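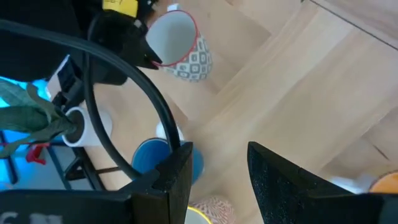 Gripper fingers, cable loop and the rim of a mug.

Test notebook, February, Saturday session
Subject: Zangate, the ferry quest in the Vasilakis marshes

Purpose of the session: to establish why the ferry quest cannot be completed by players who reach the marshes before speaking to the toll clerk at Clutura. The fault was reported against the current build and had not been reproduced at Dranetti before this session.

Method. A fresh save was used for each run. The character was given standard clothing, one lantern and 300 coins, and no map markers were set. A total of 16 runs were made. In the odd-numbered runs the clerk was visited first, as the journal suggests. In the even-numbered runs the player went directly along the causeway, took the bell rope from the chapel and returned to the landing stage.

Results. All of the odd-numbered runs were completed without difficulty. In the even-numbered runs the ferry arrived when the bell was rung, but the ferryman would not open his dialogue. The prompt showed and then closed. Leaving the area and reloading made no difference. Sleeping until morning in the reed hut restored the prompt in two runs, after which the crossing was offered at the full fare of 90 coins and the journal was not updated.
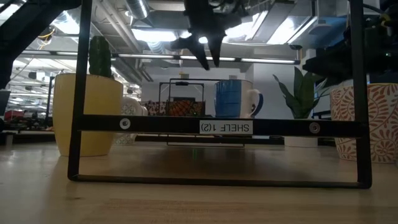 The most likely cause is the order in which the quest stages are set. Picking up the bell rope moves the quest to its third stage, and the ferryman checks for the second, which only the clerk can grant. When the player sleeps, the ferryman appears to be replaced by his ordinary version, who knows nothing of the quest and charges everyone. This has not been confirmed in the script and should be treated as a working view.

A separate matter was noted in the chapel. The rope can be taken through the closed door if the player stands on the stone trough. It does not affect the quest but should be logged under its own number.

Fog. Visibility on the causeway was very poor in the evening runs. The last lamp before the landing stage could not be seen from the one before it, and the tester walked into deep water on three occasions. The design note asks for roughly 100 paces of clear sight at this point. The setting in the build is to be compared with the note.

Actions
Ask the script team whether the ferryman can accept either the second or the third stage.
Repeat the even-numbered runs with the clerk already dead, as the journal text for that case has not been read by anyone here.
Check that the discounted fare still applies when the player is carrying the toll token from the earlier chapter.
Keep the save from run 12 until the fix has been tested.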